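Bravden phone-in-tray set: data card and fault note

Status: partly withdrawn. Read the fault section before training on anything from the left gripper.

Contents

600 episodes of two-handed work with hand-held grippers, one in each hand, at a white table. The task is placing a smartphone upright in a clear plastic tray and taking it out again. Each episode has head camera video, a pose track for each gripper, and jaw opening for each gripper. Maintainer: Jolene Prendergast.

Splits

train: all episodes not listed below
val: 7 episodes, picked by hand, none affected by the fault
held: 200 episodes with the fault, kept in their own folder

What went wrong

The left gripper began reporting its jaws as open while they were closed on the phone. The value would drop to the right number for a few frames and then jump back to fully open. The video and the pose track were fine, so the episodes passed the automatic check, which only looks for missing frames and lost tracking. We found it in December, when a policy trained on the full set kept letting go of the phone halfway into the tray.

The cause was a worn connector on the jaw encoder. Gripping hard flexed the housing enough to break contact, and the driver filled the gap with its default value. The default was "open". Brurnel, who built the grippers for us, replaced the connector and changed the driver to write an empty value when the encoder drops out.

The right gripper uses the same part. We tested it under load and saw no dropouts, but had the connector swapped anyway.

How to tell if an episode is affected

Look at left_jaw in the stretch where the phone is off the table. A good episode has a flat line near the closed value. A bad one has square jumps to 1.0. The script check_jaw.py flags any jump larger than the jaws can physically make between two frames. Run it on older copies of the set too, including the one on the Jullirine server, which was made before the split was redone.

Do not smooth the signal to get rid of the jumps. We tried that and the result was a half-open value during the grasp. Training on it gave a weak grip and more drops.

Known leftovers

In 3 training episodes the phone slips in the jaws and is gripped again. These are real slips, checked against the video, and were left in.

Jaw values are not calibrated between the two grippers. Compare each one only with itself.

Changes

v3: faulty episodes moved to held, check_jaw.py added
v2: val episodes picked again
v1: first release, do not use

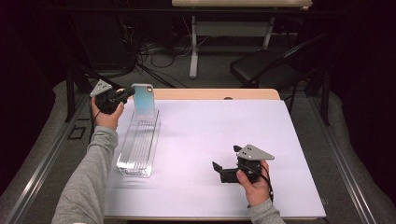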